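Prarnetti Restroom Cell, progress report to Lykkegaard
March 9, 2026
Prepared by Jytte Hauksdóttir, cell upkeep

Where we are

The cell has been running on the new setup since the last report in November, and the money you released then has mostly gone into parts that nobody would put in a brochure. We bought two sets of finger pads, one wrist cable, a better torque driver and a great deal of toilet cleaner. The machine logged 479 cleaning runs over the period. It was out of service for 14 days, most of them in one stretch that I will come to.

As a reminder, the cell is one two-armed, two-legged machine, one toilet and a patch of floor. Drilora supplies the grippers and we do everything else ourselves, including the apologizing.

Grippers

The original finger pads were specified for cartons. Cartons are dry and have corners. A bottle of cleaner has neither virtue for long, and through December the right gripper let go of it often enough that we kept a mop by the door. The softer pads went on in January. We also reset the closing force on the right hand, in small steps, because too much of it squeezes the bottle and the cleaner leaves by the shortest route.

Since the change, drops are down to 19 for the whole period, all but two of them with a bottle that was nearly full. We now fill to the shoulder and no further. I would like to claim this as an engineering result. 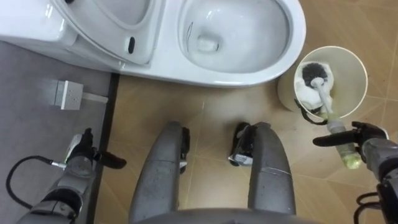

Right gripper with the cleaner bottle, left gripper open, brush holder just beyond the bottle.

The left gripper kept its old pads as a comparison. It has less to hold at present and is doing well on it. We will swap it over at the next service.

Cables

This was the long stretch. On the right arm the wrist cable had been rubbing on its clip, and the gripper began reporting itself closed when it was open, and then reporting nothing. We changed the gripper first, which was the wrong part, and then the cable, which was the right one and came from Vuvau after a wait I will not describe in a document meant for sponsors.

The new cable has more slack at the wrist. Both arms are now checked at full reach every Friday, by hand, with the power off. The slack does mean there is a loop to catch on things, and we would like to try a sleeve on it. The sleeve is cheap. The fitting takes an afternoon per arm.

Legs and shells

No faults. The shells have picked up scuffs from kneeling, none of them through to anything that matters. We wipe them down at the end of each day with plain water, having learned that the cleaner takes the print off labels.

Floor and calibration

The machine works across two floor surfaces, mat and tile, and the edge between them used to upset its footing. Stance calibration is now done with a check on each side of the strip. It adds a few minutes to the morning start, and the morning start was already the least loved part of the day.

Spending

On budget, apart from the gripper we did not need to change. It has been tested, bagged and put on the shelf as a spare, so it will appear in the accounts under foresight.

Next period

Left finger pads to be changed. Cable sleeves on both arms, if you approve them. A written start-up sheet, so that the procedure exists somewhere other than in my head. We also ask to move 14 hours of technician time from travel to maintenance, as no one has asked us to bring the toilet to a conference.

Please send any questions on the sleeves before we place the next Vuvau order. I would rather not place two.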